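Someone to sort, play and pack: toy kitchen helper wanted at Skemano

Part-time, Monday mornings plus one other day to suit you. Start in May.

Hello! I run Skemano, a small toy library, and I'm looking for a cheerful person to take over our play kitchen collection. We've got 112 kitchen sets on loan to nurseries and childminders, and they come back in all sorts of states (I once found a whole set packed inside a welly). I love this job, but I can't keep up with it on my own any more. 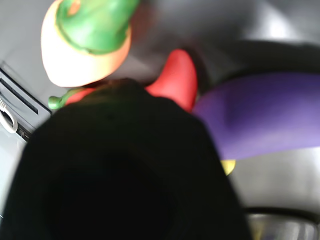

Mostly you'd be checking the pretend food back in, wiping it down, matching it to the right box and writing a note if something's missing. Peppers and aubergines are the great wanderers, so you'll get to know our spares drawer very well! You'd also help me try out new bits before they go on the shelves, and once a month we take a big box over to the Baloch Centre for the toddler morning, where you'd set up the pretend cooking and get stuck in with the children.

You don't need any qualifications. I'd like somebody patient and fairly tidy, who can lift a full box and doesn't mind a noisy room. Experience with under-fives would be lovely, but I can teach you the rest. You'll need the usual checks for working with children, and I'll sort out the forms and pay for them. 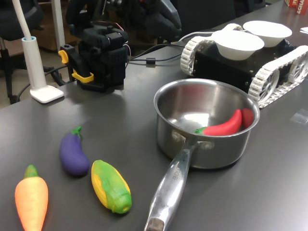

Carrot, aubergine and corn on the table, chilli pepper in the pan.

Hours are 10 till 2, with a proper tea break in the middle. We're upstairs in Romov House, and there's a lift. Holiday dates are flexible as long as you give me a bit of warning.

To apply, just drop me a note through the Skemano door or hand it in at the desk. Tell me a little about yourself, which days you could do, and what you liked playing with when you were small. A CV is fine too, but please don't go writing one specially!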